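Water hardness readings, September

Samples from the Okeo well field averaged over 411 mg/L as calcium carbonate this month. Anything above 180 counts as very hard. Expect scale on heating elements and faucet aerators, and a white film on glassware left to air dry.

Aerators can be soaked in plain white vinegar for 20 minutes, then rinsed and refitted hand tight. Do not use vinegar on natural stone.

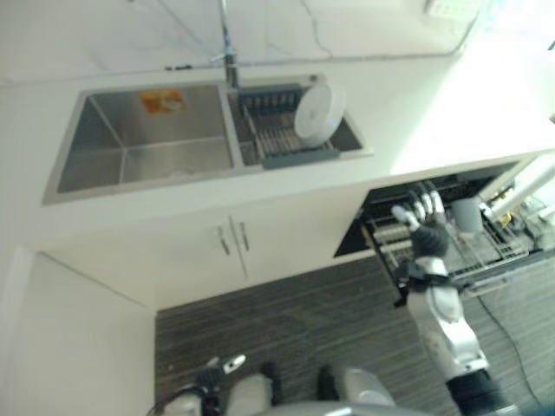

Homes with a softener should reset the hardness value on the control head. Most units ask for grains per gallon, so divide the mg/L figure by 17.1 and round up. Test strips are available at the Pleredeo office, limit 2 per household. Send readings to Lise Nguyen, extension 3177.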